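Drurnden Linen and Event Hire - Staff FAQ: Soft Goods Automation at Plornovville

This site uses cookies to remember your language and login. Accept | Settings

Print this page | E-mail this page

Updated November. Questions came from the staff meetings and from the box by the time clock. Answers are from Shinji Ueda, operations lead at Plornovville, unless noted.

What is being automated?

Sorting, folding and stacking of soft goods on the return side. That means blankets, throws, cushions and table linen coming back from weddings and parties. Washing, repairs and delivery stay as they are for now.

When does it start?

The first Sturell cell goes live on the return side after the holiday rush. A second follows once the first has run a full month without a major stop. There will be 2 cells in total. No more are in the current budget.

Will anyone lose their job?

There are no layoffs tied to this project. The return side has 52 people on it across both shifts. We expect that number to go down over time as people leave or move to other departments, and we will not fill every opening. We would sooner say that now than have it come up later.

What happens to my pay if my job changes?

Your base rate stays the same or goes up. Cell operators move up one pay grade after training. If you move to repairs or dispatch, you keep your current rate even if the posted rate is lower.

What about piece-rate bonuses?

They end for folding when the first cell starts. A flat shift bonus replaces them. The amount is still being worked out with the union and will be posted on the board by the lockers.

How much can a cell handle?

Bachmann, the company installing the cells, planned for roughly 2000 items per shift. Flat linen is easy. Cushions and thick blankets are slower, and those are the ones that will still come to a person most often.

Why are we being asked to use the handheld grippers?

The cells learn from recordings of people doing the work. You pick up, turn and lay down items with the handheld gripper, and the camera on it records each move. Our catalog has 359 soft items, and mixed piles are the hardest part, so most sessions use things as they come out of the bags. 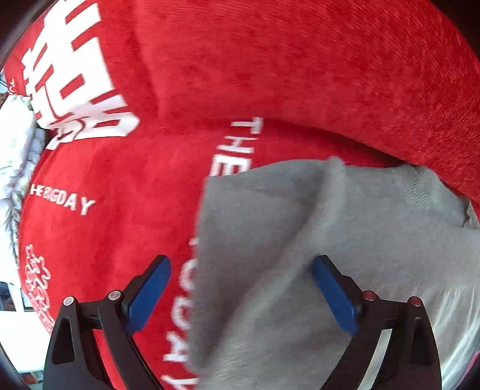
Are the recordings used to rate my work?

No. They are stored by session number, without your name. Supervisors cannot open them. If you talk during a session, the sound is not kept.

Do I have to take part?

No. Sessions are paid at your normal rate and you can stop at any time. Tell your shift lead if the grip hurts your hand or wrist - a smaller handle is on order.

Who do I call when a cell stops?

Press the stop button if anyone is near the arm, then call maintenance on the floor phone. Do not reach in to free a stuck item, even a small one.

Where can I ask something else?

Use the box by the time clock, or see Shinji Ueda in the return side office between 1:30 and 2:30 p.m.

Print this page | E-mail this page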